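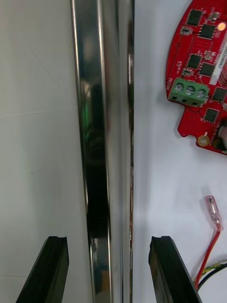 Westthorpe, February 28, 2020

Materials in the Kitchen and Bath — notes for session 4
Stainless steel: finishes, care, what to tell the client

Picking up from last time (brass and copper, the ones that change color on you). Today steel. Bring the sample box back if you have it, the Prurken one is still missing two pieces.

Why "stainless"
Chromium in the mix. It reacts with air and makes a very thin skin on the surface. Scratch it, the skin grows back, as long as air can get to it. Cover it with grease or old paint and it can't. So dirty steel rusts sooner than clean steel. This comes up every year on the test.

Grades you need
304 — indoors, most sinks, most rails.
316 — has molybdenum, costs more, use it near salt water or a pool.
430 — magnetic, cheaper, fridge doors and trim. Will spot if left wet.
The magnet test is not proof of anything. Cold-worked 304 can pull a magnet a little, esp. at the bends.

Finishes
Mill finish: dull, grayish, as it comes. Fine where it won't be seen.
Brushed: fine lines all one way. Hides finger marks better than polished. Always clean along the lines, never across.
Polished: mirror-like. Picks up whatever is near it, dark cabinets read as black bands, a green wall puts green in the metal. Clients choose it off a two inch sample on a white table and then get a suprise at home. Carry the sample into the actual room before anyone signs.
Bead blasted: soft, matte, even. Lovely, and a pain. Grabs oil from hands, hard to patch.

Lighting — a row of small spots over a polished rail gives a row of hot dots. Long diffuse source gives long clean streaks. Try both if you can.

The Araya house (handout 2)
Polished rail on the stairs, brushed in the kitchen. 30 feet of rail total. Joints ground and polished on site, which took far longer than quoted. Note where the joints fall, read the drawing before next class. Rust spots turned up by October: the crew had used a carbon steel brush on the welds. Bits of plain steel get stuck in the surface and they rust, the stainless under it mostly doesnt. Removed with a pickling paste, then rinsed a lot.

Cleaning, for the client sheet
Warm water, dish soap, soft cloth, dry it.
No bleach. No steel wool. No leaving the cast iron pan in the sink overnight.
Hard water marks: white vinegar, short contact, rinse.
Deep scratch in polished work: call the shop. In brushed you can sometimes blend it with a fine pad, same direction.

Reading: Kudevska, the chapter on metal surfaces, skip the welding tables. Written piece for next time, one page, pick a room and defend your finish.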